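Small Rooms, Big Piles: How I Keep the Spare Room Usable

Our spare room is the smallest one in the house and it does the most work. It's the ironing room, the wrapping room, the place where the suitcase lives and, twice a year, a bedroom for my in-laws. For a long time it was also the room with the door kept shut, if you know what I mean!

I started sorting it out last November and I've picked up a few habits that have stuck, so I'm passing them along.

Keep the middle of the floor clear. I know, I know, but this was the big one for me. I used to store things in the middle and walk around the edges. Now everything goes against a wall, even if that means a taller stack, and I can get to the window without turning sideways.

Put a timer on it. I give the room 4 minutes before bed (the oven timer is loud enough to hear upstairs) and when it beeps I stop, even with a sock in my hand. Saturday clear-outs wore me out and I'd put them off for weeks.

Hooks behind the door. I bought a strip of Brako hooks and hung it a little lower than looked right, so my shorter kid can reach. Check your door swings all the way open first. Mine hit the bookcase, and I had to take the strip down and start over, filling the holes with putty and a lot of muttering.

Dress for the job. Dusting on top of wardrobes is filthy work, so I keep one big baggy sweatshirt just for cleaning and push the sleeves up past the wrists. Anything with tight cuffs drives me crazy once there's a bucket involved.

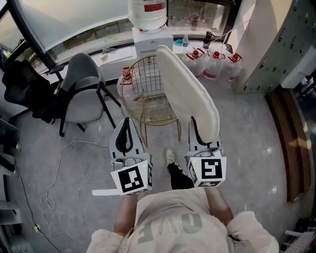
A loose sweatshirt and bare forearms in a small room.

Wash that sweatshirt inside out if it has printing on it. Cool water, no softener, and hang it up to dry – the dryer cracked the lettering on my favorite one and it peeled off in little flakes all over the towels.

Dust from the top down. Light fitting, curtain rail, shelves, baseboards, then vacuum. I did it backward for years and had to vacuum twice. A barely damp microfiber cloth picks up more than a feather duster, which in my house just moves the dust over to the bed.

Under the bed, use boxes with lids. Mine are from Elum and they slide fine on carpet, though I'd want felt pads on a hard floor. I write what's inside on masking tape and stick it on the end that faces out. Wool goes in clean, always, with a cedar block.

For musty smells, a bowl of baking soda on the windowsill helps a bit, but opening the window helps more. I do it on Tuesday when I change the sheets, even when it's cold out.

I still haven't solved the wrapping paper. The tubes are standing in an old laundry hamper and they tip over every time I reach for the iron, so if you have a good trick, leave it in the comments!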